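Stop buying the arm first

Posted Saturday, way too late, so forgive the spelling.

Every couple of weeks someone walks into our shared shop in Gitville with a box under one arm and a robot in the box. They bought it already. Money spent. Then they ask what they should do with it. And I say the same thing every time and it makes me unpopular: put it back on the shelf and go build the kitchen in a simulator.

I mean it. Sim first, metal second. For anybody building at home, on a home budget, with a day job. I used to argue the opposite, loudly, at the same bench. Changed my mind over one winter and one stripped wrist gear.

The project is called Serra. Kitchen helper, moves food from one spot to another, that's the whole dream. Pick up a thing, put it on a plate. Wanda Głowacki and I have been at it on and off for longer than I want to add up. We did it backward at the start. Bought a used arm, bolted it to a bench in the back of the shop, spent 514 dollars on brackets, a power supply, a second power supply. Then drove the gripper straight into the benchtop at full speed. Twice. The second time was my fault.

So now the first stop is the simulated kitchen. A crash there costs a reset. Hit a key, the croissant is back where it was.
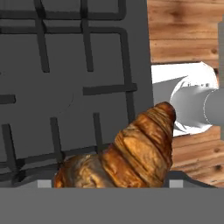

Serra sim, close view over the gripper. Croissant at the edge of the stovetop.

Look where that pastry is. Half of it on the grate side, half over the wood. I would never have set that up on a real bench. On a real bench you put the object in the middle, on a clean flat surface, facing the nice way, because you want to see it work and you want to go home. Then you tell everyone at the shop it works. It works on that object in that spot! A sim lets you be mean to yourself. Put it on the seam. Put it next to some round white thing it could bump. Turn it so the fat end is toward you. Run it again.

We try 200 starts in an evening that way, and I'm eating dinner for most of it. With the bench arm I'd get through maybe a handfull before something needed tightening.

Ok, the other side. There is one and I've heard it from people I respect. The sim lies. Yes it does. A croissant in there doesn't shed flakes into the finger joints. It doesn't squash unless you tell it how to squash, and ours mostly doesn't, because neither of us could face tuning that. Friction is a number somebody typed. That somebody was me and I typed it at one in the morning.

The old guard at Pengate (the other shop, across the river, better coffee) will tell you that people who start in sim never leave. Fair hit. I know two of them. Beautiful kitchens, lighting tweaked for weeks, not one motor ever turned. If that's the hobby, fine, it's a nice hobby. But it isn't a robot and you should set yourself a date. Ours was July. Whatever state it was in, in July we'd go back to the bench.

What I don't buy is the idea that the simulator is cheating, or the soft option. Most of what it taught us was embarassing stuff that has nothing to do with flakes or friction. Reach, mainly. Where the elbow goes.

Nobody thinks about the elbow. You think about the fingers, the fingers are the fun part. Meanwhile there's a whole lot of arm behind them that has to be somewhere, and in a kitchen somewhere is over the stove. 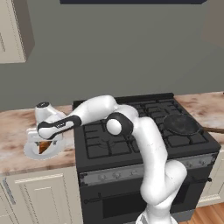
Same kitchen, wide view. Gripper at the plate, the rest of the arm over the burners.

That picture changed our build more than any part we bought. Plate on the left counter, wedge of food between the fingers, looks great if you only watch the fingers. Now follow the arm back. It goes up and over the cooktop to get there. With a pan on the back burner. I don't want a forearm full of cable crossing above a burner in a real kitchen, ever, and I wouldn't have noticed on the bench since the bench doesn't have a stove on it.

So the mount is moving to the left. Cost of finding out: zero. We'd already drilled the bench plate for the old position, which shows you how well I follow my own advice.

Wanda disagrees with part of this, for the record. She says do both at once, a cheap arm on the bench and the sim running next to it, so each one keeps the other honest. She's probably right if you have her patience. I have 80 minutes on a weeknight and a shared bench with someone's half-finished Miserix cart taking up the good end of it. For me it's one or the other, and one of them doesn't need C-clamps.

If you've got the arm already, don't return it. Just leave it in the box a while. Build a rough counter, a stove, a plate. Spend 5 evenings on it. Put the food somewhere annoying. Watch the elbow. Then come find me at the shop and we'll bolt yours down, and I'll have the tape measure this time.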